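Plenwood 質問ひろば > 機械・自動化 > 見学会・実演

ロボットの実演を社内の見学会でやることになりました。進め方と台の配置を教えてください

質問者:Rhona MacRitchie
投稿日:2021年4月30日(金曜日)
回答数:3 解決済み

部品の検査と梱包をしている小さな会社に勤めています。取引先と近所の方を招く見学会があり、その中でアームを二本使った仕分けの実演をすることになりました。担当は私です。ロボットの操作は購入時の講習を受けただけで、人前で動かしたことはありません。

参考にしようと思い、Brurkumの工房の公開日に行ってきました。茶色の作業台に白いアームが左右に一本ずつあり、間にコンベアと押しボタンの操作ボックスがありました。部品を色分けしたトレイに置く作業で、説明の方の話では、押しボタンスイッチの部品を題材にしているとのことでした。うちでやりたい内容とほとんど同じです。 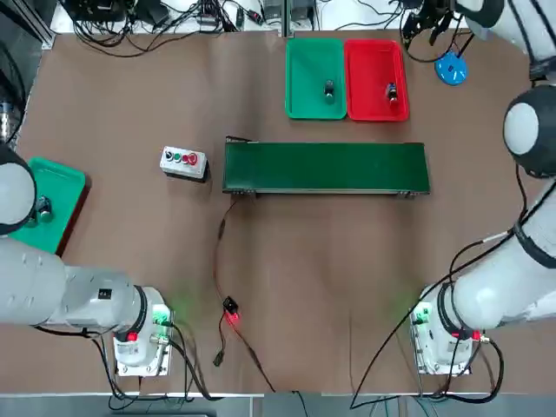 公開日の作業台。左右のアームの間にコンベアと操作ボックス

うちの条件は次のとおりです。

・来場者は22人の予定。うち子どもが数人
・実演の持ち時間は1回9分
・部屋は縦長で、入口は短い辺に一つだけ
・机の奥行きは900ミリ
・コンベアは借り物で、長さは台に収まる

聞きたいのは次の点です。

1. 22人を一度に入れるか、分けるか
2. 9分の中で何を見せるか。最初から最後まで動かし続けたほうがいいのか
3. 電源やパソコンはどこに置くのか。見学者の側にケーブルが出ない置き方が知りたいです
4. 失敗したとき(部品を落としたときなど)はどうするか

公開日では見るのに夢中で、段取りのことをあまり聞けませんでした。運営を経験された方がいましたらお願いします。アームの機種名やプログラムの話は今回は結構です。

回答1
回答者:Tímea Farkas

分けたほうがいいです。22人で一つの机を囲むと後ろの人は見えません。

動画を撮っておいて止まったときに流すのがおすすめです。前に行った見学会では、動かなくなって説明の人が黙ってしまい気まずかったです。

あと子どもは赤いボタンを押したがります。

質問者からのコメント
ありがとうございます。動画は用意していなかったので撮ります。ボタンはこちらの担当者だけが触ることにします。

回答2(ベストアンサー)
回答者:Davina Forsyth

学校の実習室の公開日で、卓上の仕分け実演を何度か担当しました。質問の順と少し前後しますが、やっていたことを書きます。機械の設置条件は物によって違うので、安全に関わるところは取扱説明書と社内の安全担当の判断を優先してください。

人数と立ち位置

22人なら二組に分けて11人ずつにします。縦長の部屋で入口が一つだと、前の組が出てから次の組を入れないと入口で詰まります。待っている組には廊下か別室で会社の説明をしてもらってください。入れ替えの時間は9分の外に取ります。ここを中に入れてしまうと実演が半分になります。

立ち位置は床にテープで線を引きます。線までの距離は、アームが一番伸びたところを基準にして、設置時のリスクアセスメントに従って決めてください。協働ロボットと呼ばれる機種でも、見学者が手を出せる距離には立たせません。先端の爪や持っている部品もありますし、コンベアもあります。

私の学校では線だけでは足りず、低学年が来る回はベルトパーティションを立てました。保護者に後ろへ、子どもに前へ並んでもらうと全員見えます。

机の奥行き900ミリについて

アームの台座を奥に寄せるか手前に寄せるかで、見え方がかなり変わります。手前に寄せると見学者からは腕の背中ばかりが見えます。私は台座のある側に操作者が立ち、見学者は反対側から見るようにしていました。ただ、その場合は反対側に電源やパソコンの机を置けません。横に逃がすことになります。部屋が縦長なら、机を長い壁に平行に置いて、横の端に制御用の机をつけるのがいいと思います。

900ミリで入るかどうかは図面だけで決めず、床に紙を敷いて台座、コンベア、トレイの位置を写してみてください。コンベアは真横に置くほかに、斜めに置く手もあります。斜めにすると、どちらのアームからも端に届きやすくなる場合があります。

9分の中身

私が使っていた流れです。

1. あいさつと線の説明(1分)
2. 部品を見せる。部品は見本を一つ回覧する(1分)
3. 止まった状態で、台の上の物の役割を説明する(1分)
4. 通しで動かす。この間はしゃべらない(2分)
5. もう一度動かす。今度は動きに合わせて説明する(2分)
6. 質問(2分)

しゃべらない2分が長く感じると思いますが、見学者はちゃんと見ています。説明しながら動かすと、みんな説明する人の顔を見ます。

動かし続けるのはやめたほうがいいです。止まっている時間がないと、質問が出ません。

部品と置き場

題材の部品は、遠くから見て向きが分かるものが向いています。押しボタンスイッチは頭と胴の区別がつくので良い選択です。最初に置く数は少なくしてください。私のところは一度、見栄えを考えてトレイに山盛りにしたら、部品同士が引っかかって二つ一緒に持ち上がりました。

置き場の色は赤と緑に分けてあると説明しやすいです。ただ、赤と緑の区別がつきにくい人がいるので、縁に「良品」「再検査」などの札も付けます。字は大きめに。

落としたときの対応

落とした部品を手で拾うのは、必ずアームを止めてからです。練習のときからそうしておかないと、本番でとっさに手が出ます。操作者とは別に、説明する人を一人立ててください。止めている間は説明の人が「今、止めました。部品を拾って最初の位置に戻します」とそのまま言えば足ります。むしろ非常停止の使い方を見てもらえるので、評判は悪くありませんでした。

2回続けて落としたら、その回はそこで切り上げて録画に替えます。原因を人前で探すと9分は簡単になくなります。

質問者からのコメント
とても助かりました。二つ教えてください。
(1)制御用の机を横につける場合、見学者から丸見えになりますが、布などで隠しますか。
(2)練習はどのくらい前から始めましたか。

回答者からの返信
(1)布はかけませんでした。電源装置は熱がこもるとよくないので、覆うなら開口のある衝立にしてください。見えていても苦情が出たことはありません。配線のことを質問してくる人は必ずいます。
(2)本番の14日前に機材を全部並べて、そのまま動かさずに置きました。毎日片づけて並べ直すと、位置が少しずつずれてその都度教え直しになります。部屋を押さえられるなら、並べっぱなしが一番楽です。

回答3
回答者:Agnes Ogilvie

同じ公開日に行った者です。Davinaさんの回答でほぼ足りていると思うので、配線と机の置き方だけ補足します。別の側から撮った写真があったので貼ります。

Brurkumでは、ロボットの載った茶色の台の向こうに白い机があり、モニターやキーボード、電源の類はそちらにまとめてありました。操作ボックスは台の上です。アームの台座から出たケーブルは束にして台の縁から垂らしてあり、電源タップは床にありました。見学者が通る側にこのケーブルの束が来ると足を引っかけるので、質問者さんの部屋なら、束が出る縁を壁に向けるのがいいと思います。床を渡る線がどうしても残るなら、ケーブルカバーをかぶせてください。

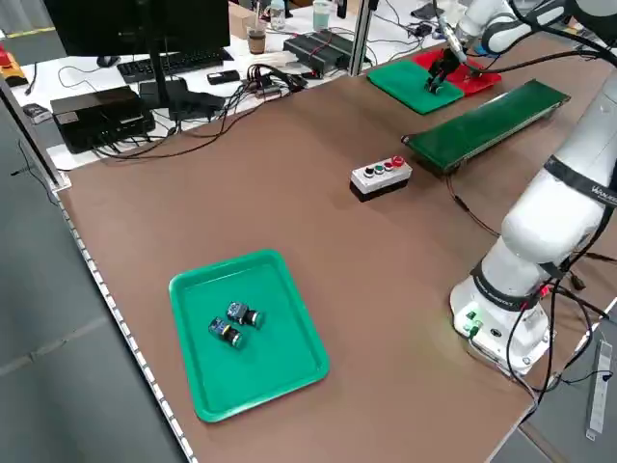 配線で決めておくこと

・机を並べる前に、コンセントの位置と回路を調べる。ロボット、コンベア、パソコン、プロジェクターを全部同じ回路につながない
・延長コードを何本もつなぎ足さない
・ケーブルの両端に同じ番号の札を付ける。前日に一本だけ抜けていたとき、番号があるとすぐ見つかります
・アームに沿わせる線は、実際に一番伸ばした姿勢と一番畳んだ姿勢の両方で張り具合を見る
・制御用の机に飲み物を置かない。準備中につい置くので、飲み物用の小さい台を離れた所に作っておく

操作ボックスについて

どのボタンが何をするのか、当日までに操作者と説明者の二人とも言えるようにしておいてください。色だけで覚えると、似た色が並んだときに間違えます。うちはボタンの脇にテープで「開始」「停止」と書きました。見た目はよくありませんが、間違いはなくなりました。

それから、操作ボックスのボタンを押してもコンベアだけが止まり、アームは止まらない、という組み方もあります。借り物のコンベアならそこは必ず確認してください。非常停止を押したときに何が止まって何が止まらないかを紙に書いて、操作者の手元に貼っておくといいです。

下見の人を入れる

最後に、前日の練習には機械を知らない人を一人入れてください。うちではCatherine MacLeishさんという経理の方に見てもらったところ、「どちらの腕を見ればいいのか分からない」と言われました。アームが二本あると、初めての人は目が迷います。それで台の縁に「1」「2」の札を立て、説明でも「1番の腕」「2番の腕」と呼ぶようにしました。右腕、左腕と言うと、向かいに立つ人とは左右が逆になります。

質問者からのコメント
左右の呼び方は考えていませんでした。番号の札を作ります。コンベアの貸し元にも、停止の配線がどうなっているか問い合わせているところです。

回答者からの返信
返事が来る前につないで動かさないようにしてください。貸し元によっては配線図を貸し出しの箱に入れ忘れています。うちが借りたときもそうでした。

質問者からのお礼
皆さんありがとうございました。11人ずつの二組に分け、机は長い壁に平行、ケーブルの出る縁は壁側にします。制御用の机は部屋の奥の端に付けることにしました。入口から遠いほうが人が通らないためです。並べっぱなしにできる部屋かどうかは、総務に聞いてみます。進行表は回答2の時間割をそのまま使わせていただきます。ベストアンサーは一つしか選べないので回答2にしましたが、回答3も印刷して持っていきます。

この質問は解決済みのため、新しい回答は受け付けていません。

関連する質問
・見学会で配る資料は何枚くらいが適当ですか
・コンベアの速さを実演用に落としても大丈夫でしょうか
・小学生にロボットの説明をするときの言葉の選び方
・借りた機材の返却前の点検について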